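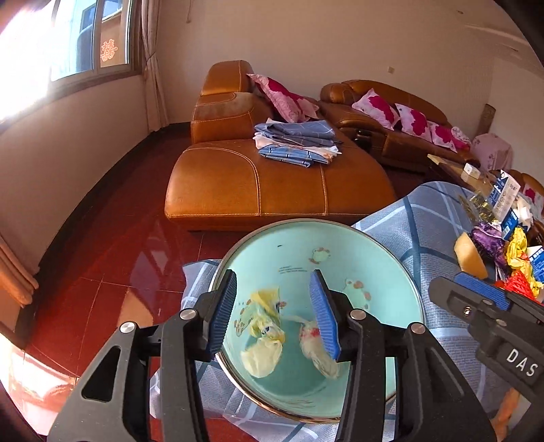
3.2 Collecting the demonstrations

Figure 2. Tidying task, home setting. Hand-held gripper open over a basin with crumpled plastic bags in it; second gripper at right.

All demonstrations come from hand-held grippers, no arm in the loop. The operator holds one in each hand and does the chore at close to normal speed. We tried teleoperation first (the Turance setup, Section 2) and dropped it - too slow, and people got tired before the episodes got any good.

Task set is small. For the tidying task the operator picks soft items out of a container and puts them on a nearby surface, or the other way round. Plastic bags are the main item type. They have no fixed shape, they fold over each other, and a grasp that works once may never come up again in the same form. That is the point of including them. A basin also gives a curved wall the fingers have to stay clear of, which the flat-tray data from Berchtold did not cover.

Homes were left as found. Furniture, cushions, window light, clutter on the next table, all of it stays in. Sunlight was the biggest nuisance, glossy floors second. We did not add lamps or close curtains, on the view that a policy trained on Fokitz will meet the same rooms later.

Episodes start with the grippers open above the container and end when the operator lifts both hands clear. Anything in between is kept, including missed grasps, as long as the operator recovers without putting a tool down. Dropped items stay where they fall. Operators were told not to smooth the bags out between episodes, just crumple and go again.

In total 1,237 episodes were recorded for this task, of which 1,000 are used for training. The rest are held out or were thrown away for tracking loss, mostly when one gripper passed in front of the other. Babar Butt and Hazem Sqalli checked every episode by hand and marked the moment of first contact; where they were more than 4 video frames apart the episode was looked at agian by both.

One open issue - thin bags against a pale basin are hard to segment, and the Tredero masks are noisy there. We train without masks in Section 4 and report the masked version seperately.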